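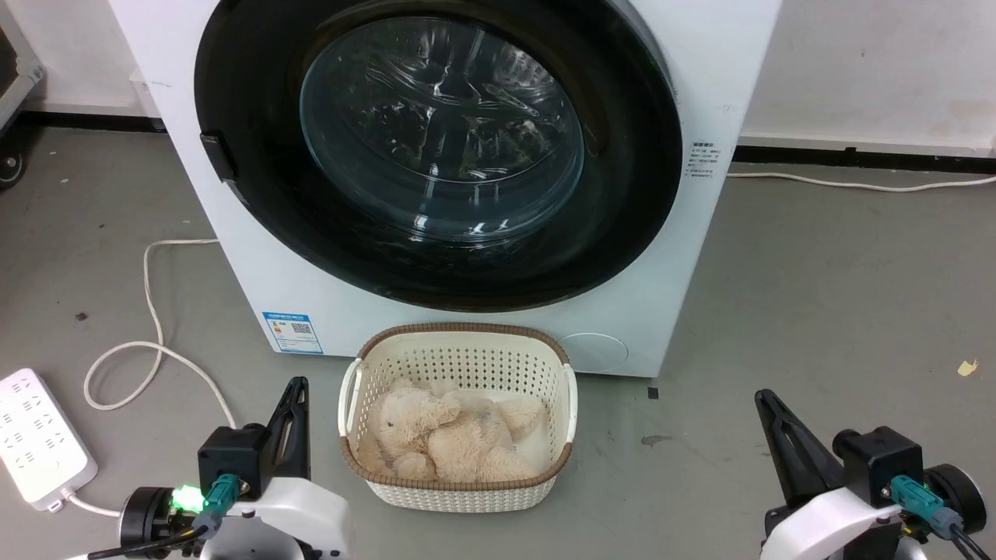
25 October 2023
Workshop notebook, dye bench and pattern table

Day mostly lost to the jacket. Writing it down so whoever opens this next doesn't lose theirs too.

The Osska jacket is the boxy one with the dropped shoulder that every stylist in town has decided their client needs by Friday. We have three on order, all for the Brinden shoot, all in the rust color the client picked off a phone screen. I've asked for a fabric swatch to match against. I got a second phone screen.

Dye tests, wool blend, on 30 g pieces:

Test 1. Straight rust, full time. Came out like canned tomato soup. Lorcan liked it. Lorcan also wore the mustard trousers to the spring party, so noted and set aside.

Test 2. Rust with a touch of brown, same time. Closer. In daylight at the window it's good, under the lamps over the pattern table it goes pink. The shoot is under lamps. Of course it is.

Test 3. More brown, shorter time. Best of the lot, a bit flat. Pinned to the board with the recipe on the back. Please leave it pinned. The September one went home in somebody's pocket and I had to work it out again from a smear on my apron.

Plaltside sent the lining. It's bin 403 and the slip says 122 inches. I measured twice and it's short by a sleeve. Gonzalo Collado says he'll ring them, and he's better at it than me, I get sarcastic and then we get put on the slow truck. If they can't send more, the back yoke gets lined in the plain black and the client can find out when she takes the jacket off, which going by her last three events she won't.

Shoulder: took the pad down by half. The sketch shows no pad at all, but the sketch also shows a woman nine heads tall. On the stand it hangs right with half. With none it looks borrowed from an uncle. Sleeve head needs a bit more ease at the back, I've chalked it, don't press over the chalk.

Lappalainen buttons. Over a week late and they're the wrong horn. Dark instead of mid. Put one against test 3 and I hate to say it's better than what we ordered. Not telling them that until the invoice is settled.
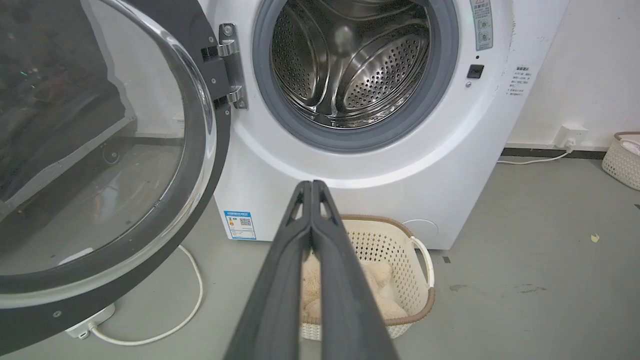
Door open, drum.

Wash test on the lining offcut still to do. Cool, short, no spin to speak of. Mark the square with thread at the corners before it goes in, ink wanders. If it shrinks, cut everything with the allowance and say a few words over the 122 inches.

For Lorcan Moriarty, when he reads this:
- the good shears are for cloth. The thing you cut on Monday was a cereal box.
- toile 2 is the right one, toile 1 is the one with the collar on upside down
- stylist wants "more attitude" in the lapel. I've added half an inch. Charge accordingly.

Tomorrow: second sleeve, yoke decision once Gonzalo has heard from Plaltside, dye the full length if the client's people say yes to test 3 before noon.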